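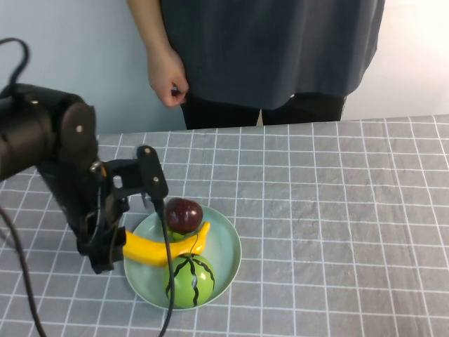

Kategorie: Schule & Eltern

Neuer Stundentakt ab November: was der Elternbrief sagt und was nicht

2. Oktober 2024

Am Montag kam der Elternbrief, vier Seiten, davon eine Seite Formular. Unsere Schule stellt nach den Herbstferien von 45 auf 80 Minuten um. Wer Kinder an einer der anderen Schulen in Tirkelbridge hat, kennt das Modell vielleicht schon. Für uns ist es neu, und weil ich seit Montag in drei verschiedenen Chatgruppen dieselben Fragen lese, schreibe ich einmal zusammen, was ich verstanden habe.

Bisher hat ein normaler Vormittag sechs Stunden zu je 45 Minuten, dazu zwei große Pausen. Künftig sind es drei Blöcke zu je 80 Minuten. Der erste beginnt um 8.00 Uhr und endet um 9.20 Uhr. Danach 25 Minuten Pause. Der zweite geht von 9.45 bis 11.05 Uhr, der dritte von 11.25 bis 12.45 Uhr. Wer Nachmittagsunterricht hat, kommt um 13.45 Uhr wieder rein und ist um 15.05 Uhr fertig.

Rechnet man nach, fehlen gegenüber vorher 30 Minuten Unterricht am Vormittag. Sechs mal 45 sind 270, drei mal 80 sind 240. Im Brief steht dazu, dass die fehlende Zeit in sogenannte Lernzeiten fließt, zweimal pro Woche nachmittags, 75 Minuten lang. Das ergibt zusammen 150 Minuten, also genau das, was an fünf Vormittagen wegfällt. Es geht also auf. Allerdings nur, wenn die Lernzeiten auch stattfinden, und über die Vertretungsregelung dort steht kein Wort.

Was mich zuerst gestört hat: Die Umstellung kommt mitten im Halbjahr. Beim Infoabend im April hieß es noch, man peile das neue Schuljahr an. Das wäre für mich August gewesen. Jetzt ist es November, und die Kinder haben gerade erst ihren Stundenplan auswendig gelernt. Begründet wird das mit dem Planungsprogramm. Die Schule arbeitet seit diesem Jahr mit Zetumness, und die neuen Blöcke ließen sich dort erst nach einem Update anlegen. Kann sein. Mich hätte interessiert, ob man dann nicht bis Februar hätte warten können.

Zu den Fächern. Deutsch und Mathe haben in der siebten Klasse künftig je zwei Blöcke pro Woche, dazu kommt in jeder zweiten Woche ein dritter. Englisch hat zwei Blöcke. Die zweite Fremdsprache ebenfalls zwei. Einstündige Fächer gibt es nicht mehr, sie werden alle zwei Wochen als ganzer Block unterrichtet oder nur in einem Halbjahr. Musik und Kunst wechseln sich so ab. Für Erdkunde heißt das, dass bei einem Feiertag schnell vier Wochen zwischen zwei Stunden liegen.

Dafür werden die Naturwissenschaften besser. Unser Sohn hat mehrfach erzählt, dass sie in Chemie gerade den Versuch aufgebaut hatten und dann wieder einpacken mussten. In 80 Minuten schafft man Aufbau, Durchführung und Protokoll. Dasselbe gilt für Sport. Von 45 Minuten blieben nach Umziehen und Weg zur Halle keine 25 übrig.

Bei den Sprachen bin ich mir nicht sicher. Vokabeln lernt man eher in kleinen Portionen und oft. Zweimal pro Woche Französisch ist wenig, auch wenn die einzelne Stunde länger ist. Beim Infoabend wurde das gefragt, die Antwort war, dass die Lernzeiten dafür genutzt werden könnten. Könnten, wohlgemerkt.

Nun zum Bus, dem eigentlichen Streitpunkt. 557 Kinder besuchen die Schule, 337 davon kommen laut Brief mit dem Bus. Die Linie nach Vasseur fährt um 12.50 Uhr ab der Haltestelle am Sportplatz. Der dritte Block endet um 12.45 Uhr. Die Haltestelle liegt 400 Meter vom Haupteingang entfernt, und wer im dritten Stock Unterricht hat, braucht erst einmal eine Weile bis nach unten. Fünf Minuten sind knapp. Der nächste Bus fährt um 13.40 Uhr. Im Brief steht, man sei »mit dem Verkehrsbetrieb im Gespräch«. Ich habe dort angerufen. Man sagte mir, Fahrplanänderungen gebe es regulär im Dezember, für alles andere brauche man einen Antrag des Schulträgers. Ob der vorliegt, wollte man mir am Telefon nicht sagen.

Wir wohnen selbst in Laufweite, uns betrifft es nicht direkt. Aber die halbe Klasse meiner Tochter kommt aus Vasseur und den Dörfern dahinter, und eine Stunde Warten im November an einer Haltestelle ohne Dach ist für Elfjährige keine gute Lösung. Die Aula soll bis 13.30 Uhr offen bleiben. Wer dort Aufsicht führt, ist noch nicht geklärt.

Mittagessen: Die Mensa wird weiter von Trata beliefert, am Preis ändert sich bis zum Sommer nichts. Neu ist, dass in zwei Schichten gegessen wird, Klasse 5 bis 7 ab 12.50 Uhr, alle anderen ab 13.15 Uhr. Bestellt werden muss bis 18 Uhr am Vortag. Bisher konnte man morgens bis acht Uhr noch etwas ändern, das fällt weg. Krankmeldungen am selben Morgen werden also nicht mehr gutgeschrieben. Das steht auf Seite drei, ganz unten, und ich hätte es fast überlesen.

Hausaufgaben soll es an Tagen mit Lernzeit keine mehr geben. An den anderen Tagen nur in den Fächern, die am nächsten Tag nicht auf dem Plan stehen. Ich habe den Satz dreimal gelesen und finde ihn sinnvoll. Bei uns war der Dienstagabend bisher regelmäßig ein Problem, weil mittwochs Mathe, Englisch und Bio zusammenkamen.

Der Schulranzen wird leichter, drei Fächer statt fünf oder sechs. Das freut meine Tochter am meisten. Mein Sohn hat vor allem ausgerechnet, wie lange ein Block Latein dauert, und war danach eine Weile still.

Was man bis wann abgeben muss:

Das Formular auf Seite vier, mit der Wahl der beiden Lernzeittage, bis zum letzten Schultag vor den Ferien. Zur Wahl stehen Montag bis Donnerstag. Wer nichts ankreuzt, wird zugeteilt. Vereinstraining gilt als Grund für einen Wunschtag, dafür reicht ein Zettel vom Verein. Musikschule auch. Für Geschwister kann man gleiche Tage beantragen, muss das aber auf beiden Formularen vermerken. Die Mensa-Anmeldung läuft getrennt davon über das Portal, da gelten die alten Zugangsdaten weiter.

Wir haben Montag und Donnerstag angekreuzt. Dienstag ist Handball, und am Mittwoch möchte ich die beiden gern einmal in der Woche mittags zu Hause haben.

Am Ende des Schuljahres soll es eine Umfrage geben, an der Eltern, Kinder und Lehrkräfte teilnehmen. Ob man danach zum alten Takt zurückkönnte, steht nicht im Brief. Ich habe die Frage per Mail ans Sekretariat geschickt, zusammen mit der nach der Aufsicht in der Aula. Wenn eine Antwort kommt, trage ich sie hier nach.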